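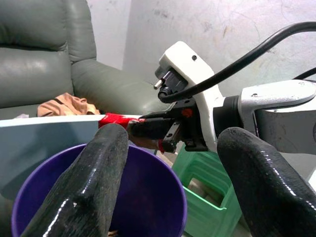 White control housing, pin on the left side

Export from a shared photo library, originals only?

tpesonen
I have a shared library in Ivement with 24 albums. I want the full-size originals on a local drive, with the capture dates intact. The web export gives me a zip per album, but the files come out at reduced size and the modified date is the day of the export. Desktop client is version 9, Windows. Is there a setting I missed?

fullinham_fan
Web export always recompresses shared albums. Use the desktop client, right-click the album, Save originals. The option is grayed out until you have synced the album once.

tpesonen
Synced one. The option is there now and the sizes match. Dates are still wrong in Explorer.

chaimae.n
Explorer shows the file system date by default. The capture date is in the EXIF block and should be untouched. Add the "Date taken" column and check before you start rewriting anything.

Zuladov
Disagree with "untouched". In August I pulled 13 albums with the desktop client and anything that had been edited in the browser came out with no EXIF at all. Unedited files were fine.

chaimae.n
Then those were the edited copies. Save originals skips the edit layer if you clear "Include edits" in the dialog. It is checked by default.

Zuladov
I cleared it. Same result on three files out of a test folder. I'm not saying it fails for everyone, but I would not delete the online copy on the strength of that checkbox.

younis_r
Were those three uploaded from a phone app? Some apps strip metadata before upload, in which case there is nothing to recover on the server side.

Zuladov
Possible. Two were. The third I can't say.

tpesonen
Checked the column. Date taken is correct on everything I have saved so far, edits off. I'll run the remaining albums overnight and compare file counts – the client log lists failures by album, so that should be enough.

fullinham_fan
Raise the retry limit first. The default of 3 is too low on a slow line and it skips the file without a popup.

tpesonen
Set to 9. Thanks.

Tapio Pesonen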